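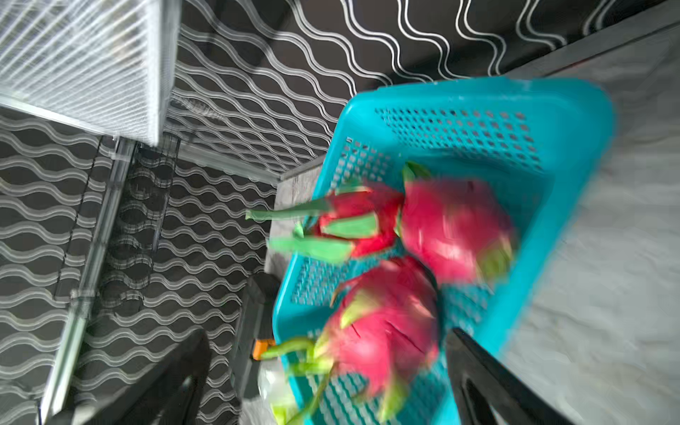

October 8, 2026

Valentini accordion, serial 2908. Owner Octavio Ríos. Needs it for the Rundside shows with his sister so no slack on this one.

Picked up where I left off. Bellows back on with the new gasket tape, pins in, bellows test OK-ish. Closes slower than it did before but still leaks somewhere on the treble side. You can hear it if you put your ear near the grille, faint hiss, all registers closed. Went over the pallets with the feeler strip. Found 4 that don't grip the strip at all, all in the upper third of the keyboard. Leather is hard and shiny on those, felt underneath fine. Somebody replaced pallets up there before, leather is a different color and thinner. Didn't do the rest.

Plan was just swap the bad ones. Talked to Shakuntala, she says do the whole upper run or he'll be back by spring. She's right. Annoying though – means keyboard rod out and I hate this rod, it has a bend near the far end and comes out in little jerks. Turned it with the drill on slow, drop of oil, pulled while turning. Came out. Keys laid out in order on the strip of tape, numbered. DO NOT let anyone move the tape.

Leather: used the new Cerora stuff. Cuts clean, nap is a bit longer than what we had in August. Kenneth thinks it will pack down in a week of playing and the key height will drop. Maybe. Left key level a hair proud to allow for it. If it goes the other way I can bend levers, there's room.

Glue – hide glue, not the Zakivitz. I know Abhishek likes the Zakivitz for pallets but it skins over before I've got the key sqaure. Two of mine last time had to be scraped off. Fine for gaskets.

Reeds

Wax on the treble blocks is old and pale, cracked at the corners of maybe a third of the plates. Tapped each block on the bench, nothing fell off but two plates buzz when you press the side with a fingernail. Rewaxed those two and ran a hot iron along the cracks on the rest. Not a full rewax. Told Octavio on the phone it's due one, he said after the tour. Written on the ticket so it's on record.

Tuning. This is the part I want to write down properly because I argued with Hemant over it and lost, sort of.

Octavio sings lead and his sister takes the part above, mostly thirds, and the accordion sits under both of them. He says on the old tuning the thirds "fight". Listened to the rehearsal tape he left. He's got a point. Tremolo is wide, way wider than I'd put on an instrument that backs two voices. When they hold a long third the beating in the middle reeds pulls the upper voice sharp, you can hear her go after it and then come back. She isn't out of tune, she's following the box.

My idea was to narrow the tremolo all the way across. Hemant said leave the low end alone, narrow only from the middle up, where the voices are. His argument: the low half is what makes it sound like a Valentini and if you dry it out he won't recognise his own instrument. Tried it both ways on one octave with the test bellows. Hemant's way sounds better. Wider at the bottom, tightening as it goes up, no step that I could hear. OK.

Doing the flat side only, leave the straight middle reeds where they are unless they're off. Scratching at the tip very lightly, every plate checked again after it sits. First octave moved overnight, not much, all in the same direction. Wax settling I guess? So no final numbers until it's been closed up and played for a day.

One reed won't behave. F sharp, push side, treble. Speaks late on soft bellows, then jumps in. Raised the tip, worse. Lowered it, chokes. Cleaned the slot, looked for a burr, nothing. Rivet feels tight. Shakuntala had a go and got it better but not right. If it's still bad tomorrow I'll take the plate off the parts block from the scrapped one, profile looks close.

Bass side

Haven't opened it. He says one chord button sticks, D minor, only when it's warm on stage. Couldn't make it stick on the bench. Will leave the box near the heater for an hour and try agian. Not going in there without a reason, the mechanism on these is a whole afternoon.

To do
- rest of pallets, upper run (glued 6 so far, need to sit)
- straighten rod before it goes back, roll it on the plate glass
- F sharp
- find the hiss, could still be the register slide and not the pallets
- straps: he wants the old ones kept, buckle on the left needs a stitch
- order more check valves, the small size, we're nearly out. Abhishek has the supplier's number
- bill: pallets and tuning separate lines, he asked

Shakuntala wants to hear it with actual singing before it goes out. Asked Octavio if both of them can come by the shop, he's checking. Would help a lot, tape only tells me so much and the mic was right up against the grille.

Kenneth has the bench tuner. Get it back.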